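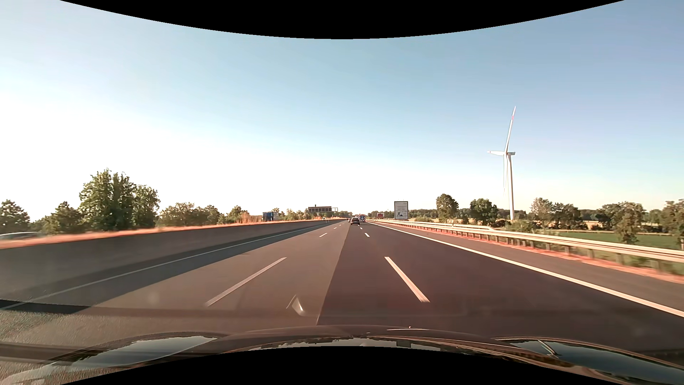 Highway 439, Gemton to Vondico: the grass in the middle

Posted 24 July 2026

Welcome to the summer page of the road album! If you've been here before you know how it goes: I pick one stretch of highway I like, and I go on about it for longer than most people would think possible. This time it's the long straight between Gemton and Vondico, three lanes our way, a concrete barrier down the left and a sky without a cloud in it. I grew up a short bike ride from this road, and I still get a little lift every time the on-ramp straightens out and the whole thing opens up ahead.

A lot of people call this the boring part of the trip. They get their podcast going at Gemton and come back to life at the Vondico exits. I'd love to win over a few of them, so I've put down what I look for on the way, in the order I usually think of it.

The two pavements

My favorite thing on the whole straight, and it's right there under your wheels. The asphalt is two colors. On the left it's a lighter gray-brown, on the right it's darker with some purple in it, and the two meet in a long thin seam that runs off toward the traffic ahead. The seam doesn't bother with the lane markings at all. It goes up the middle of a lane as if the lane had been somebody's afterthought.

I have a soft spot for seams like this. They're the closest thing a highway has to tree rings. When I was a kid the straight was two lanes each way, and the third was added in 2000, in a summer when the whole town smelled of tar and we all drove to Gakside by the river road. I remember the rollers parked in a row behind the feed store, and I remember being taken to look at them after supper as a treat, which tells you something about entertainment in Gemton.

If you want to see the color change at its best, go when the sun is low enough to bring out the texture. At noon the two halves can look nearly the same. After rain it's a different road again - the dark side stays dark for ages and the light side dries in patches.

The barrier and its shadow

Plain gray concrete, no decoration, and I think it's beautiful. It stands tall right beside you and thins down to a ribbon in the distance, and if you ever need to explain perspective to a child, this is the wall for it. When the sun is over on the far side it lays a dark band of shade along the edge of the pavement, past the white edge line. On a hot day I always imagine that strip as the cool side of the pillow.

Looking over the top of the barrier you get little bits of the people heading the other way. A car is just a roof and some windows sliding along above the grass. A truck shows its upper part and nothing else, and a blue one stands out a long way off. My family used to play a game with this, guessing what kind of vehicle was underneath from the slice on view, and I still play it alone. I'm pretty good at vans.

The grass

All right, the real reason for the page. The grass in the middle! I know it's weeds. I know it gets mowed, or is supposed to be. But by this point in the summer it has gone gold and tan with a reddish-orange color lower down, and it grows in a thick strip right behind the concrete, and at highway speed the near end of it smears into one long brushstroke. I would hang that on a wall.

It starts out green, of course, and for a few weeks in spring you'd hardly glance at it. Then the dry weather comes and it turns from the bottom up, or that's how it has always seemed to me. Here and there a taller clump stands up out of the rest, and after enough trips you get to know them like mailboxes. There's one I think of as the halfway clump. It comes back every year, more or less in the same place, and I'm always glad to see it.

A few readers have asked what the plants are, and I wish I could tell you. You can't stop there and I wouldn't want anyone to try. There is a bank on the Shibata road, beyond the old grain scales, with what looks like the same mix growing on it, and a wide gravel pull-off where you can park safely and get out with a field guide. If you do work any of it out, please write in. I'll put the names up here with a thank-you.

Sky over, sky under

The best afternoons are the clear ones, with the blue going paler and paler until it's almost white down where the road runs out. I like the way a clean, dark hood picks all of that up. There's the pale sky in it, and the dark shapes of trees, and a thin streak of red and white from something at the roadside, all bent around the curve of the metal. You're driving through the view and carrying a small copy of it in front of you.

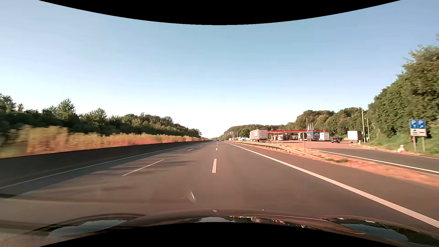 I wash the car more often in summer for exactly this reason and I'm not ashamed of it. A bucket and two sponges the evening before, dry it off with an old towel, and it's as good as having a second window. By the time I'm home again there are bugs all over everything and the whole business starts over.

The dashes

You could drive this road for years and never think about the white lines, and then one day you do and you can't stop. The broken ones come at you long, and the next is short, and the one after that is hardly a speck. The trick my driving teacher used was to make us look at the speck. Look far, she said, and your hands will take care of the near part. I've passed that on to everyone I've ever sat beside in a parking lot with a learner's permit, and it works on bicycles too.

The solid line on the right is my other favorite. It's broad and bright, and it comes sweeping down from the far end of the road as if it had been poured. After dark it's the thing I hang on to, especially coming home from Vondico with a tired crew in the back seat.

If you'd like to go and see it

Start from Gemton if you can. The straight is 8 miles long in that direction and it shows itself all at once, where from Vondico you come onto it around a bend and you've lost the first part before you notice. Late afternoon is the time I'd pick. Have whoever is in the passenger seat do the looking around, and trade places for the trip back so everybody gets a turn.

Fill up before you leave. There's a gas station beside the straight, but the next pump after Vondico is the one at Gakside, which closes at 7 in the evening and means it. The sandwich counter next door stays open longer and does a very good egg salad on rye. Get the pickles.

For a loop, come off at Vondico, take the Shibata road south through the orchards and cross the river at Gakside. It's slower and it has curves and stop signs and a dog that likes to sit near the bridge, and after all that wandering you'll be really happy to see a straight line again. I usually do the loop with the windows down and then put them up for the highway, where the noise wins every time.

What's changed since last year

Not a lot, and I'm happy about that. The signs for the Gakside turn have been replaced and you can read them from much farther back. The rough patch past the second overpass has been filled. It used to give everybody's coffee a jump, and I've caught myself bracing for it every trip since, lid in hand.

There's talk in Gemton of resurfacing all the lanes in one go, which would be smoother and quieter and would also be the end of my seam. I'll try to be grown up about it. If it does go ahead I'll want to get out there beforehand and enjoy the two colors a few more times, and I hope some of you will too.

Coming up

In September I'm planning a page on the river road, with the orchards and the bridge and, if it's in the mood, the dog. The light is softer by then and the trees along the water start turning early. I'd also like to do one on the old Shibata cutoff, although I need somebody who remembers which way it ran before the reservoir. If that's you, or your parents, the address is at the foot of the main album page and I read everything that comes in.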